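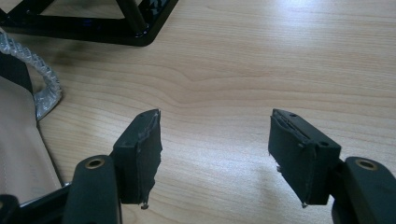 jemik_flats
So I've been setting up a sandal table for our little consignment corner in Gurnow and I'm stuck on what goes on top of what. I have one of those two-tier shoe stands and a light wood tabletop to put it on, and that's where I start to wobble. The wood is a pale beige going to honey, with soft curving grain and a rounded swirl near the middle, and I love it so much I hate covering it up. Shadi (Bitar, we share the rent on the corner) thinks I should throw a dark cloth over the whole thing and be done. Would you? The shoes are mostly flats and strappy things, prices up to 94, nothing fancy. We open at the end of January and I'd like to stop moving furniture before then!

claro_riquelme
Leave the wood alone. I had a stall in Cáceres for 2 summers with a black cloth and spent every morning picking lint off it. Pale wood hides dust like a dream.

Cristóbal

hendrik.v
Disagree, sorry. Pale footbeds on pale wood disappear. I sold beige espadrilles off a birch counter and people walked right past them. Same shoes on a dark green runner and they were gone by lunch. Try the cloth for a week before you say no.

jemik_flats
But they wouldn't be on the wood, Hendrik, they'd be up on the stand! The top tray is glossy red and the one under it is black, both wavy all over, with twisted black cords down the sides to a black base. The wood is only what shows around it.

hendrik.v
OK, that changes things a bit. Red under beige is fine. I'd still worry about glossy, it throws light back at you and the shoes have to compete.

Ritva_L
Which shoes are going up there first? If it's plain leather I'm with Hendrik about the shine. If it's anything with sparkle you want the shine, go all in.

jemik_flats
Sparkle, definitely. Flat sandals with a rhinestone strap across the toes, silver ankle straps, pale footbed with a dark edge to the sole. I put them side by side with the toes pointing away and the straps just sort of flop wherever they like. One hangs over the side of its sandal and I can't decide if that looks relaxed or sloppy. List of what I've tried so far, be kind:

1. Both sandals on the lower tray, nothing on top. Looked like I'd run out of stock.

2. One sandal up, one down. Shadi said it looked like somebody had lost a shoe, and then I couldn't unsee it.

3. Both on the red tray, toes away, straps left loose. My favorite so far, with the gray board standing up behind.

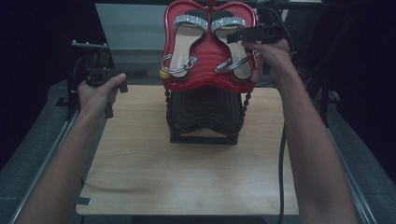

4. Same again but with the straps buckled closed. Very neat, and a bit like shoes in a box. I went back to number 3.

Ritva_L
Number 3!! The silver on the red is gorgeous. I'd turn the toes toward the customer though, the rhinestones are the whole point and you've got them facing the back.

claro_riquelme
Toes away is how you'd step into them. I always did it that way and people slipped a foot in without thinking. Rhinestones show fine from above on a low table.

Ritva_L
On a low table, sure. Is it low? At counter height I'd want the front of the shoe.

jemik_flats
It's lowish, I look down at it standing up. What about the yellow ball, by the way, too much? It's tucked by the strap at the left edge of the tray and I've gotten fond of it.

hendrik.v
Lose the ball. I'll give you the wood and I'll give you the red, but the ball has to go.

laurier_f
Keep the ball! Bit of yellow cheers it up, and kids will drag their moms over. I'd worry more about the black tray, anything dark you put down there is going to vanish.

jemik_flats
Good point, Laurier. I've got a white pair from Clindora that could go underneath. Shadi wants to price those at 153 and I think that's dreaming, but that's another thread. Going to try toes forward tonight and see how it feels – the ball stays for now, sorry Hendrik.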